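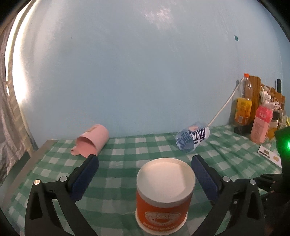 Carkeo in pictures: the cup on the checked cloth

Welcome to the Carkeo gallery page! Carkeo is the perception and planning software we write at Stakmont, and it does one job that we never get tired of talking about: it takes video from a camera on a gripper, works out what is on the table and where the fingers ought to go, and hands over a path to get them there. This page goes with the 8th release (Feb 16, 2023) and it's for anyone who likes to see the sort of table we work from as well as read the change log.

Orange cup, white lid, green and white checks. We love a cup with a lid. The rim gives the shape finder a clean ring to work with, and from slightly above, as you get it here between the two fingers, that ring turns into an ellipse, and the ellipse tells you how the cup is tilted before you've done anything clever. Carkeo fits the ellipse first and then drops the sides of the cup down from it until they meet the table.

The blue pads. The planner works from the pads and treats everything behind them as stuff to keep out of the way. Each pad gets its own patch in the model, with its own slope, so a finger that angles in (look at the right one) is handled as it stands. In older releases we drew one straight line between the fingertips and hoped for the best. The new way is so much nicer! Paths come out shorter and there's far less fiddling at the end, when the camera is close and the cup fills most of the view.

The checks. Oh, the checks. A checked cloth is a gift and a nuisance in the same piece of fabric. It's a gift for camera tracking, with corners everywhere, and a nuisance for matching, with every corner looking like its neighbour. Add a few wrinkles and the squares stop being square as well. We now let the tracker keep several guesses alive for a handful of frames and throw out the ones that drift, and on our checked-cloth set it holds on for 82 clips out of 100. The plain-cloth set is still better, but this was the number we had been chasing since November and we're delighted with it.

Pink cup, on its side. The older shape finder knew two kinds of cup, standing and missing. A cup lying down with its mouth towards the camera came back as a bowl, or as nothing. It now gets a proper "lying" label and an arrow for which way the mouth points, and the planner reads the arrow to choose between going over the side and going for the rim. There's a flat pink tab running out from the rim of this one too, and thin flat parts like that are still hard for us. Depth near the cloth is noisy and the tab tends to sink into it.

Water bottle, also on its side. Clear plastic is the classic headache for anybody doing this work. The label saves us: white with bold blue characters, easy to find, and once you have the label you can guess the rest of the bottle from the band it makes. Carkeo grows the outline from the label towards the cap and then towards the base, checking against the cloth as it goes. When a bottle has no label we still fall back on a much looser box, and we'd dearly like to fix that.

The busy corner at the back. Bottles, a wooden organiser, a power strip, a white cable trailing forward over the cloth. We call this sort of thing the "leave it alone" zone, and there's a new tool for it called Paracha. You draw a loose loop on a single frame and Paracha carries the loop through the whole clip as the camera moves, so the planner never sends a finger in there. It started as a one-evening script and it has become the piece of Carkeo we open most. The cable gets a soft edge of its own: the planner may pass over it, but it pays a cost for doing so, and you can turn that cost up or down with a slider.

Pale blue wall. Big, smooth and nearly featureless, so the tracker gets almost nothing from it and now knows to stop asking. Skipping flat areas like this cut the time we spend on each frame, and the saving goes straight into a finer search close to the pads.

A few notes for people who want to try the same settings

Start with the default profile and switch on "patterned surface". Leave the guess limit where it is for the first run. If the view jumps sideways by exactly one square, that's the matching slip described under the checks, and raising the limit by one step usually cures it.

The labelling view opens with 370 ready-made object shapes. Lidded cups live under "cups, closed", and the lying versions are found by pressing R with the shape selected (we keep forgetting this ourselves). Any shape you tweak is saved to your own folder and stays out of the shared list.

Paths can be played back over the clip at any speed. Quarter speed is lovely for spotting a finger that turns too late, and the coloured ribbon behind each pad shows where the planner changed its mind. Lots of ribbon near the object means the shape fit is wobbling, so have another look at the ellipse before touching the planner settings.

Still on the list: unlabelled clear bottles, thin tabs, and a nicer way of comparing two paths side by side. The Dudovport test server will get the first build of the comparison view, and anyone with an account there can have a go and send us their complaints. Screenshots of odd paths are very welcome, the odder the better!

Contact the gallery desk | © 2023 Stakmont | Back to top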